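Ticket: Gripper and compute budget, simulated bedroom tasks
Opened by: Sebastian Jitaru
Status: Waiting on purchasing

Really happy with how the Pirnik bedroom is coming along! Before we order hardware I want to settle which finger sets to buy, and the wrist view is a great help.

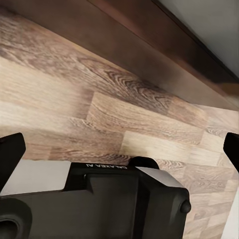 Wrist view, fingers open, nothing held.

Rathjen quoted 3000 for two finger sets plus mounts — well inside what Necati set aside in November. Their wider set costs 60 more, and I'd love to have it for books.

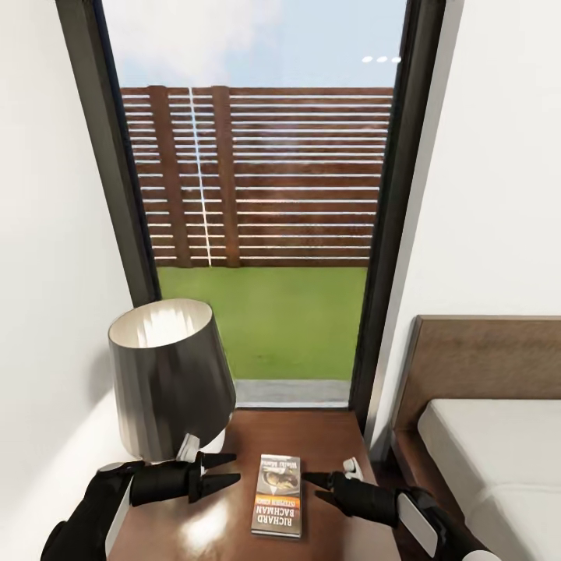
Can we put off the second workstation until the fingers arrive?
Renders can share the Brurnov machine until then, so the workstation moves to the next order.

Anneliese asked for the task list behind the quote. So far it's book and footwear handling in the one room, 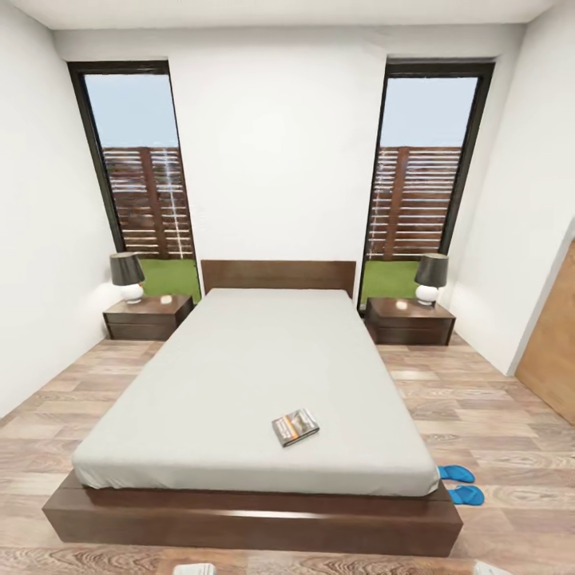

and I'd like to keep it that small until the spare parts line is agreed. Lead time is some 6 weeks, so spares go in now.
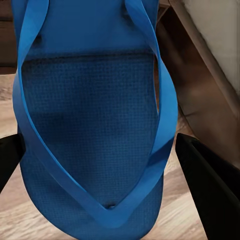

Robotics Planning Team, Pornutthorpe

Update, Tin-yau Yu: flip-flop grasp added to the list, soft pads added to the quote. Great fun, this one! Jannik to confirm the pad price with Rathjen.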